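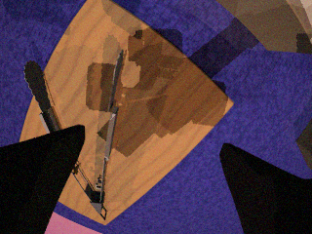
Clearing Out the Garage and Shed Without Filling a Dumpster

My husband likes to say our garage has two seasons, full and fuller, and after eleven summers in this house I can't argue with him. We did the big clear-out again last week (finished on 13th July, sunburned and very pleased with ourselves!) and I promised a few of you at the Helolby neighborhood table that I would write down how we sort it all, where it goes, and what I'd do differently. So pour yourself something cold, because I do go on a bit.

Start with the floor

I know the shelves are calling to you, but leave them alone for the first hour. Pick up whatever is on the floor, sweep, and only then begin taking things down. You need somewhere to put your feet, and a rake lying under a tarp has a way of finding your shins. I wear old leather gloves and closed shoes the whole time, even in the heat, and I keep a magnet on a string in my apron pocket for stray nails. Run it along the cracks by the door and you'll be amazed what comes up.

Make your piles on old sheets

Spread a few worn-out bedsheets on the driveway and give each one a job: keep, give away, scrap metal, household hazardous, and trash. Write the name on a piece of masking tape and stick it to the corner. When you're done you can gather up the four corners of the trash sheet and carry the whole thing off like a laundry bundle. Damián Garrido next door uses flattened cardboard boxes for the same purpose, and those do stand up better to anything oily.

If you can't decide about something, don't stand there holding it. Put it back in the garage on one shelf kept for maybes and go on to the next thing. I have found that by late afternoon I'm a good deal less sentimental about half a croquet set.

Paint, batteries and the smelly corner

Please don't put these in with the regular trash, and please don't pour anything down the storm drain, which in our part of town runs straight to the creek. Keep every product in its own container with the label on, and never tip two leftovers together to save room. Stand the cans upright in a shallow tub, with newspaper packed between them so they don't slide in the car.

Latex paint that's nearly gone can be dried out with the lid off, somewhere airy and away from kids and pets. Stir in a few scoops of clay cat litter and leave it until it's stiff all the way down. Do check with your own town first, as some will take it dried in the household trash and others want it brought in. Oil-based paint and thinner go to the hazardous drop-off, always. Ours is at the Strickland transfer station, and they also take old motor oil.

For batteries, put a strip of clear tape over the ends of the lithium ones and the nine-volts before they go in the jar. I keep a jar by the back door all year, so it's only a matter of carrying it out to the car.

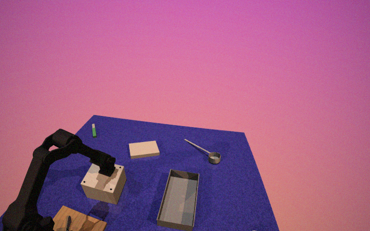
Lumber and odd boards

We had more than 2000 pounds to haul the first year, and a shocking amount of it was wood that somebody could have used. Now I pull the nails, stack by length, and call Abelardo Montecinos, who builds raised beds for half the street. Painted wood from an old house I set aside on its own, and I don't sand it, saw it or burn it, in case there's lead in it. Pressure-treated wood shouldn't go in the fire pit either.

Going to the dump just once

Call ahead for the hours and ask whether they charge by weight or by the load. Put the heavy things in first, over the axle, and the things you're dropping off first at the very back. Then throw a tarp over everything and tie it down properly. Nelli Kemppainen lost a lampshade on the Zollivden road and had to walk back for it in her good sandals, poor thing.

Afterward, hose out the truck bed, wash the gloves, and hang the sheets on the line. They'll do for next summer too. I still have one box of extension cords to untangle, and Rami Nasrallah has offered to come over and test them with me on the porch.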